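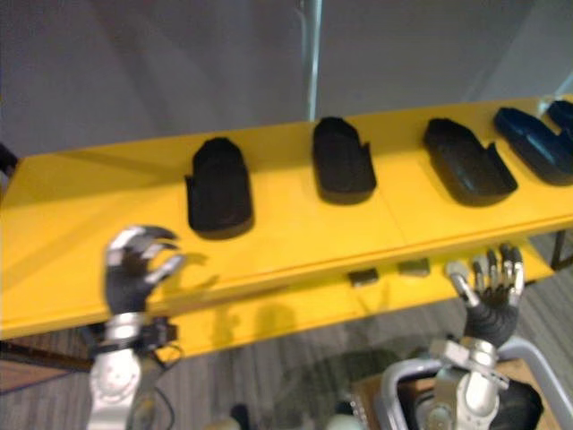 Safety Notices

Steltance Robotics Safety Office
Zaltcombe site, December 2019

1/ We are publishing a summary of our review into a hand fault on the Lorka two-arm robot at Zaltcombe. One member of staff had a bruised finger. No treatment beyond first aid was needed. The full report has gone to all sites that operate Lorka.

2/ The task under test was tray handling. Lorka stands at the long yellow table, takes a shoe-shaped tray by its rim, lifts it, turns it and sets it back on the tabletop. The trays are black or dark blue, open on top, with a notch in one side near the back.

3/ The work is dull by design. It is meant to show whether the hands can repeat the same grip over a long run without drifting. The target for this run was 4000 cycles. It was stopped shortly after cycle 3000 and has not been resumed.

4/ What happened: the left hand closed on a black tray in the normal way and lifted it. At the point where the hand should have opened, it did not. The arm carried on to the next position with the tray still held and struck the edge of the table at low speed.

5/ The arm detected the contact and stopped. This part of the system worked as intended. The operator then pressed the emergency stop, as the site procedure requires, and the arms lost drive power and held on their brakes.

6/ The left hand was still closed on the tray. A second member of staff went to the table to free it by hand. While the tray was being worked loose, the fingers closed further and pinched the person's index finger between the tray rim and a metal finger segment.

7/ The person was able to pull free without help. The shift lead closed the area and the hand was isolated at its own supply. Nothing was moved until the positions had been recorded.

8/ The question for the review was plain: why could a hand move after the emergency stop had been pressed?

9/ The answer is in the way the hands were wired. The arms take their drive power through the emergency stop circuit. The hands were on a separate supply, fitted by Goodall, so that a held part would not be dropped if the arms lost power. Pressing the stop had no effect on that supply.

10/ That choice was made on purpose and was written down. It made sense for the first use of these hands, where a falling part was the main concern. It was not looked at again when the task changed to light trays on a tabletop.

11/ The hand controller also had a fallback for lost signals. If it received no command for 500 milliseconds, it kept its last grip and raised the grip force slightly, to guard against slipping. The instructions used by staff at Zaltcombe did not mention this.

12/ On the day, the signal to the left hand was dropping in and out. Each dropout set off the fallback. When the tray shifted in the fingers, the controller read the movement as a slip and closed again. It did what it had been set to do.

13/ The signal fault was traced to a connector at the left wrist. A pin had worked back in its housing. With the wrist straight it made good contact. With the wrist turned for the set-down move, it did not.

14/ Our own inspection should have found this. The wrist connectors were due to be checked every 400 cycles. The early checks are in the log. The later ones are not, and we have to treat them as not done.

15/ We want to be clear on one point. The person who reached for the tray did not break a rule. The procedure said the robot was safe to approach once the emergency stop had been pressed. The procedure was wrong, and we wrote it.

16/ Changes already made at Zaltcombe: the supply to both hands now runs through the emergency stop circuit. When the stop is pressed, hand power is cut and the fingers can be moved back by hand. A tray may be dropped. We accept that.

17/ The force increase on signal loss has been removed from the controller settings on every Lorka we operate. A lost signal now puts the robot into a stopped state, and a person has to reset it at the operator station.

18/ Wrist connectors on both arms have been replaced with a locking type. The inspection is now part of the run program – the robot will not start the next block of cycles until the check has been signed off.

19/ The approach procedure has been rewritten. Staff now confirm that the arms and the hands are both without power before reaching over the table. A held part is to be left where it is until this has been done, even if it looks about to fall.

20/ If you operate Goodall hands on any robot, please find out which supply feeds them and what they do when the signal is lost. Do not assume that the stop button covers the tool on the end of the arm. Test it with a part in the hand and no one within reach.

21/ We asked Goodall to review the draft of this summary. They have agreed to describe the signal loss behavior in the main section of the hand manual, where it was previously listed in a settings table at the back.

22/ Two items remain open. We have not yet explained why the connector pin moved – cable strain is the leading view, but the tests are not finished. We are also checking whether the right wrist shows early signs of the same wear.

23/ Tray handling at Zaltcombe stays on hold until both items are closed. The new run will begin again from zero. Cycles completed before the fault will not be counted toward the target.

24/ Sites with a Lorka on loan should have received the settings update and the new approach procedure. If you have not, keep the robot powered down and contact the Safety Office through your usual site channel.

25/ Correction to post 13: the connector is on the forearm side of the left wrist joint, and the part number in the notice sent to sites refers to that side. The fault description is unchanged.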